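Pre-run software checklist, Barkton cell, 01/01/2026

Going down the Prinora list again before we turn the planner loose on the cleaning tools.

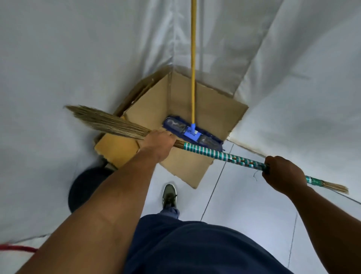
I bumped the log buffer to 4,000 entries in December and it's been fine since.

1. Perception node up: OK. Long thin handles still split into two objects now and then — annoying!
2. Camera-to-base transform: OK, reloaded twice.
3. Grasp planner timeout (10 s): FAIL. Somebody set it to 9, I put it back.
4. Stop signal reaches controller: OK, 4 tries.
5. Rakia replay tool: skipped, license expired (again).

Jang build stays frozen until item 3 passes on a cold start.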